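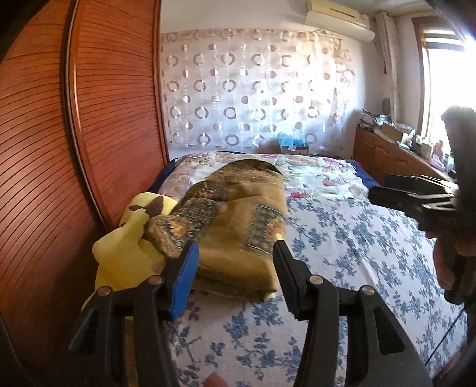 A blanket is a large piece of thick, soft cloth used to keep a person warm, most often in bed. It is usually the layer between the top sheet and the outer cover, although in many homes it serves as the outer cover itself or is kept folded on the bed until it is needed. Blankets differ from sheets, which are thin and lie next to the skin, and from quilts, which are made of two layers of fabric stitched together over a filling.

Materials

Wool is the traditional blanket fiber in cool climates. It holds a good deal of air for its weight and stays warm when slightly damp, but it can shrink in hot water and is open to attack by moths. Cotton blankets are cooler and easier to wash, and are common in hospitals and in warm regions. Acrylic and polyester came into wide use in the second half of the 20th century. They cost less than wool, dry quickly and take bright dyes well, but some kinds form small balls of fiber, called pills, after repeated washing.

Construction

Most blankets are woven or knitted. A woven blanket is often napped after weaving, meaning that wire brushes raise the surface fibers into a soft layer. Fleece is a knitted fabric brushed in a similar way. Heavy printed plush blankets, often called mink blankets although they contain no fur, are knitted with a deep pile and printed on the face. Large flowers, borders and animals are the usual subjects. Some are made in two layers joined at the edge, with a different design or a plain color on the back.

The edge of a blanket may be hemmed, whipstitched, fringed or bound with satin ribbon. Binding is normally the first part to wear out and can be replaced without harm to the rest.

Weight

Blanket weight is given in grams per square meter. A light fleece throw may be near the bottom of the range, while a fabric of 400 is suited to cold bedrooms and one of 700 is considered heavy. The Flurnus mill sold its winter line under these two weights, and its catalog listed the heavier one only in double and king sizes. Weight alone is a poor guide to warmth. A loosely napped wool blanket can be warmer than a dense cotton one that weighs more.

Use with other bedding

Layered bedding is common where the temperature changes a good deal between seasons. A typical arrangement has a fitted or flat sheet over the mattress, then a top sheet, one or more blankets and a quilt. The order of the last two varies. Placing the quilt on top protects the blanket from dust. Placing the blanket on top adds weight, and it can be pushed aside during the night without disturbing the other layers.

Patterns are matched in some households and mixed in others. Floral sheets, quilts and blankets are often bought at different times and used together, and makers such as Ekero have sold sheets and quilts separately for that reason. Soft toys and cushions are frequently kept on the bed during the day.

Folding and storage

A thick blanket is generally folded in half lengthwise, then in half again, and finally folded across into halves or thirds. Deep pile resists sharp creasing, so the folds stay rounded and the bundle tends to open if nothing is placed on it. Two people can fold a king-size blanket more evenly than one. A person working alone can lay it flat on the mattress and turn the edges toward the middle.

Folded blankets are kept in wardrobes, chests or low cabinets, or under the bed in cloth bags. Plastic bags keep out dust but trap moisture. Wool should be clean before it is put away, as moth larvae prefer soiled fiber. In places with hot summers, winter blankets are commonly stored by June. The Follard storage bag, a zippered cotton case with a mesh panel, was designed to hold one heavy blanket or two light ones.

Care

Washing instructions depend on the fiber. Polyester plush is normally washed at 30 degrees Celsius on a gentle cycle, without fabric softener, which flattens the pile. A heavy blanket can weigh over 5 kilograms before it takes up any water and may be too large for a home machine. Wool is washed by hand in cool water or dry-cleaned. Airing a blanket outdoors on a dry day removes many odors and reduces the need for washing.

See also

Bed sheet
Comforter
McGrath blanket stitch
Quilt
Throw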